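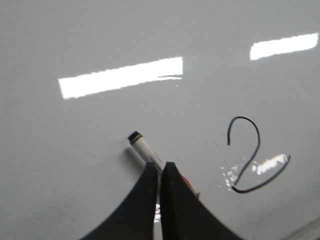 Subject: Re: [offgrid-schools] Lights dropping out in the evening, battery says it's fine

Hi all,

Sorry for the slow answer, I've been meaning to write this up since we got back from Saha and then the grant forms for Brurarov landed on me and everything else went in a heap. I'm quoting the original message below so people who joined recently know what this is all about, and then I'll go through what we found, in the order we found it, wrong turns included.

> We have a Zokis battery bank and a Skaritix controller
> at a primary school, put in two years ago. All good until
> this term. Now the lights go out most evenings not long
> after dark, come back by themselves, then go out again.
> The controller shows the battery well over half full
> when it happens. The installer wants to sell us a new
> bank. Before we spend money we don't have, has anyone
> on this list seen the same thing? We can send the log
> if somebody is willing to look at it.

Yes! We've seen the same thing, or close enough that reading your message made me wince. And please don't buy the new bank yet. It may come to that in the end (batteries do wear out, and hot storerooms don't help), but I'd spend an afternoon with a cheap multimeter first.

Our setup at Saha, so you can compare: 20 panels on the roof of the long classroom block, a Zokis lead-acid bank in the storeroom behind it, and the Skaritix controller on the storeroom wall. The inverter runs the lights, the office, a little fridge and the water pump. The pump turned out to be important, so keep it in mind.

We started where everybody starts, with the panels. They were filthy. We washed them early in the morning while the glass was cool, and the charging current went up nicely, and we all felt very clever until the lights went out that same evening. Still, do wash them. One corner had been shaded by a tree that was a good deal shorter when the system went in, so that got trimmed as well.

Then we went to the log. From September up to our visit the controller had counted 1,901 kWh out to the loads, and the pump circuit, which has its own little meter, had taken 1,000 of that. More than half! I'd have guessed the lights were the big user. When we asked, it came out that the school had started sharing water with the houses below the road, which I think is a lovely thing to do, but it meant the tank was being refilled in the evening as well as in the morning. The float switch doesn't care what time it is. Tank drops, pump starts.

So now we had the pump starting after dark, and the lights going out after dark, and even I could join those two up. But the battery really was well charged. We measured it with nothing running and it agreed with the display, near enough. The energy was in there. What it couldn't do was hold its voltage up when the pump motor kicked in.

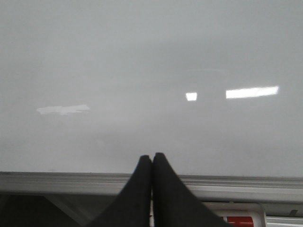 One list member wrote to me off-list at this point in the saga to say that a sagging voltage under load is exactly what a worn-out bank looks like, that I was about to talk a school out of a purchase it needed, and that the installer was probably right. They also said a rested voltage reading tells you very little about how much life the batteries have left in them.

Fair enough, and I agree with the second half completely. A tired bank does sag. But so does a perfectly good bank at the end of a bad cable, and you can tell them apart without any fancy gear. Put your meter across the battery posts themselves, the actual lead posts and not the lugs, and have somebody start the pump. Write down the lowest number you see. Then do the same thing at the inverter's input terminals. If both readings fall together, the trouble is in the batteries. If the posts hold up and the inverter end falls through the floor, you're losing it somewhere in between.

Ours was in between. We went along the run with the meter, one joint at a time, and nearly all of the drop was across a single fuse holder. It looked fine from the front. When we had everything isolated and took it apart, the back of it was brown and the nut was only finger tight. I don't know if it was never done up properly or if it worked itself loose, and there's no point guessing. New holder, proper crimp, tightened with the right wrench, and the dip at the inverter went from alarming to boring.

I do want to be careful here, because people read these messages and go straight to the storeroom. A battery bank will push a frightening amount of current through a dropped wrench. Switch off and isolate the panels as well as the battery, in the order it says in your controller manual, take off rings and watches, tape the handles of your tools, and don't work alone. If nobody at your school is comfortable doing that, then do the voltage measurements only and pay an electrician for the rest. It's still a lot cheaper than a new bank.

The second thing we changed was the cutoff setting. Our controller had a low-voltage disconnect with almost no delay, so a dip of a second or so was enough to drop everything, and then the voltage bounced back with the load gone and it all came on again. On, off, on, off, just like in your message. There's a delay setting buried in the second menu on ours. I left the voltage where it was – please don't lower it just to make the problem go away, you'll be flattening the batteries night after night – and lengthened the delay so a motor start doesn't count. Your model may call it something else.

Third, we put the pump on a timer so it only runs when the sun is up. Total cost was next to nothing. The tank is big enough to see everyone through the night, and the panels feed the pump more or less directly, which spares the batteries a lot of work. If I could only do one thing at your school I'd do this one, even before finding the bad joint, although finding the bad joint is the one that might save you from a fire, so, okay, do both. 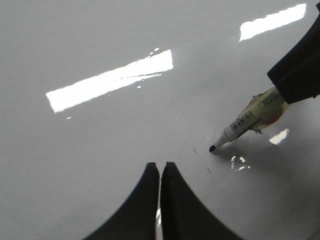

While we had the controller cover off, the teachers brought up the lights themselves, and this bit matters for Brurarov too, where we're specifying from scratch. The old plan was more and brighter tubes, 35 of them across the block, in rows down the middle of each ceiling. I'd been all for it. But the evening class was complaining that they couldn't read what was on the board, and they were sitting under plenty of light. Any glossy white surface will hand you back a ceiling fixture as a long blown-out white band with ragged edges, same as in the picture just up there, and whatever you write inside that band might as well not be written. Adding watts makes the band brighter. So for Brurarov I'm now asking for fewer fittings, with diffusers, and a separate row close to the board wall and angled so the bounce goes down toward the floor. It also cuts the evening load, which makes the battery sums much more comfortable. If anybody has tried matte boards and can say how well they wipe clean after a year or so of daily use, I'd love to hear it, as the only ones I've met held on to the marker something awful.

Back to the original question. Yes please, send the log! The raw file if you can get it off the controller, and if you can't, then photos of the daily screens will do. What I'd look for first is the lowest voltage of each day and the time it happened, side by side with the time the lights went. If you've got a pump, a freezer, a grinder or anything else with a motor, tell us when it usually runs, and whether that changed this term. Ask the cook as well as the principal. It was the cook who told us about the water.

And ask your installer, nicely, whether they measured anything under load before recommending the new bank. They may have! Some do a proper capacity test, and if yours did and it came out badly then I'll happily eat my words, and we can talk about how to stretch a replacement budget instead. Zokis did answer our email about warranty terms, by the way, though they wanted the serial numbers from every battery in the bank, so copy those down while you're in there with a flashlight.

One last thing for the others on the Brurarov thread. I still need the roof measurements for the smaller building, and whether the ridge runs east to west or the other way. The sketch I was given shows it both ways on two different pages. I'd like to get the panel layout done before the form goes in, and I can't order rails for a roof that points in two directions. Morning is the best time to reach me, the connection is hopeless after lunch.

Cheers to all, and good luck with that fuse holder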